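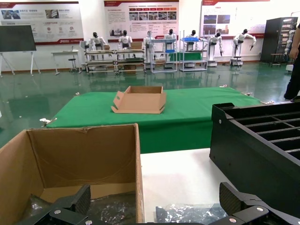 Photo: Gareth Oakley

From: Gareth Oakley
To: gripper-maint list
Date: 21 March 2021
Subject: Re: Re: pad wear on the box cell, new schedule

> We have settled on swapping both finger pads every 200 cycles and
> re-zeroing the wrist camera at the same time. Since we started doing
> that in February the dropped bag problem has gone away completely.
> I would suggest everybody with the Arkico fingers do the same. It is
> 8 minutes of work and the pads are cheap. The Landunville cell is
> already on this schedule and Sosa wants it in the setup sheet.
>
> Muvia

I'd hold off on putting that in the setup sheet.

You changed two things at once. New pads and a fresh camera zero, same visit, every visit. Then the drops stopped and the pads got the credit. Maybe so. But I had the same drops with clear bags and I never touched the pads, I only redid the camera zero and tightened the linkage on the right finger. Mine went away too, for a while. They came back when the linkage worked loose again.

Look at the picture I put at the top. That's the wrist view with the fingers wide open. Both pads still have their texture as far as I can tell from it, and I've run pads that looked a lot worse. What I would look at first is the screw heads. You can see one on the left bracket and two on the right linkage. Put a paint mark across each one and onto the metal next to it, then run a normal shift and see if the marks still line up. If they don't, no schedule of pads is going to help you.

The other thing is the bags themselves. There's one down in the box and a loose piece of clear plastic out on the white table, and both of them are mostly glare from where the camera sits. I don't trust any number for "dropped" on those until somebody separates "fingers closed on it and it slipped" from "fingers closed next to it". Your log calls both of them a drop. Mine did too until I split the code. Most of mine were the second kind, and a pad can't do anything about that.

Also 8 minutes is optimistic. It is if you have the fingers off already. With the fingers on the wrist and the cable where it is I have never done the pair that fast, and the second pad always goes on crooked and has to come off again.

What I'd like to see before this goes in the sheet:

Run 2 weeks with the camera zero only, old pads left on.
Run 2 weeks with new pads and don't touch the camera.
Check the paint marks at the end of each shift both times and write it down even if nothing moved.

That's 4 weeks, and I know Sosa wants the sheet sooner. Then send it out with the pad line blank. I'd sooner have a blank than a number we got by accident, because once 200 is printed people will be following it years from now on parts that aren't even the same pad.

If it does turn out to be the pads I'll say so here and buy the first box.

One question for Landunville. Are you zeroing with the fingers open or closed? The old sheet says closed, and I get a different answer depending on which I do.

Gareth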